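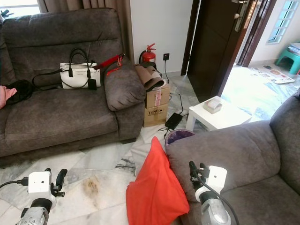

The handbag is a small bag carried in the hand, over the forearm or on the shoulder, used for money, keys, phones and whatever else won't fit in a pocket. Americans often call it a purse, which confuses British readers, who use that word for the little thing that holds coins. I've kept this entry on the wiki going for a while now and I still get messages about which word should be the title (handbag won, please let it rest). The type most people think of first is the structured handbag, one that keeps its shape when you put it down, and a white one with rounded black handles and black trim, sitting upright on a sofa cushion, is a pretty classic version. It has a long shoulder strap too, and that puts it in the mixed group I get to further down.

Origins

People have carried small bags for as long as they've had small things to carry. In much of Europe in the Middle Ages both men and women hung pouches from a belt or girdle. Pockets sewn into men's clothes came along later, and women went a different way, with separate tie-on pockets worn under the skirt and reached through a slit in the side. I love these! They were often beautifully embroidered even though hardly anyone got to see them.

Toward the end of the 1700s dresses got slimmer and higher in the waist, and a bulging pocket underneath spoiled the line. So the contents moved outside, into a little drawstring bag called a reticule. It was sometimes called a ridicule, and people argue over whether that was a joke or just a different spelling. I lean toward joke, but I can't prove it.

The word handbag at first had more to do with luggage. In the 1800s, train travel meant people wanted a sturdy bag they could keep with them in the carriage, with a proper frame, a clasp and handles. Those travel bags were made by luggage makers and saddlers, and a lot of what we think of as handbag features (the metal feet, the lock, the stiff base) comes straight from them.

Parts of a handbag

The main panels are the front, back and base. The strip that joins the front to the back at the sides is the gusset, and it decides how far the bag can open and how fat it can get. Handles attach with tabs, rings or stitching right into the body. Rolled handles have a cord or filler inside to make them round, and flat ones don't. Trim along the edges can be there for looks, but it also covers the spots that rub and fray first.

Edge finishing deserves its own paragraph and I will fight anyone who trims it again. A raw edge can be folded over and stitched, covered with a separate strip (binding), or left cut and coated with edge paint in thin layers. Painted edges look very crisp when new. They also crack at the bends, mostly where the handle meets the body, and that's one of the commonest repairs there is.

Stiffness comes from what's hidden between the outside and the lining – board, felt, foam or a bonded fiber sheet. A soft bag has little or none of it. Press the side of a bag with your thumb in the store and you can usually tell what you're getting.

Common types

The top-handle bag has short handles meant for the hand or the crook of the arm. One handle or two, it doesn't matter for the name.

The tote is open or nearly open at the top, with longer handles, and most of them are made for carrying bulky stuff.

The satchel in American store language is a structured bag with a flat bottom and often a long strap as well. In Britain a satchel is what schoolkids carry. Yes, this is on the talk page too.

The clutch has no handle at all, or just a wrist loop. I have put one down and walked away from it more often than I'd like to admit.

The bucket bag is round or oval at the base with a drawstring. The story usually told is that it started out as a way of carrying champagne bottles, and I've seen that repeated so often that I'd want a good source before moving it out of this sentence.

The convertible bag has short handles plus a shoulder strap, usually one that clips off. It's what I carry, and I think it's what most people carry now without knowing it has a name.

Materials

Leather is the old standard, with calf, goat and sheep all common. Goat is tough and has a natural pebbly surface, while sheep is soft and scratches if you look at it wrong. Coated canvas is lighter and shrugs off rain. A great many bags are now made of fabric covered in polyurethane or PVC, sold under all sorts of friendly names, and the cheaper ones tend to peel after a few years, especially if they've been kept somewhere hot and damp. Straw, raffia and wicker come out every June and go back in the closet by fall.

Care

Stuff an empty bag with plain paper or an old T-shirt, never newspaper, as the ink comes off on the lining. Tuck long straps inside or lay them flat so they don't leave a dent. Light-colored bags pick up dye from new jeans, and once it's in, it's very hard to shift. Wipe it the same day with a barely damp cloth and test any cleaner under the base first. Keep them out of strong sun, too. White coatings can go yellow on one side only, and that looks worse than yellowing all over.

Weight is the other thing. An empty structured bag can weigh a good deal before anything goes in, and switching shoulders helps less than taking out the water bottle.

Collecting

There are collectors for nearly every kind, from beaded evening bags to the clear plastic box purses of the 1950s (which I adore, and which smell terrible when the plastic starts to break down). Condition is most of the price. Look at the corners, then the handle tabs, then inside, where old makeup and pen marks live. Dates stamped on linings are less help than you'd hope, as plenty of makers never used them.

See also: Reticule, Tie-on pocket, Briefcase, Luggage, Coin purse

Page last edited 2022-10-24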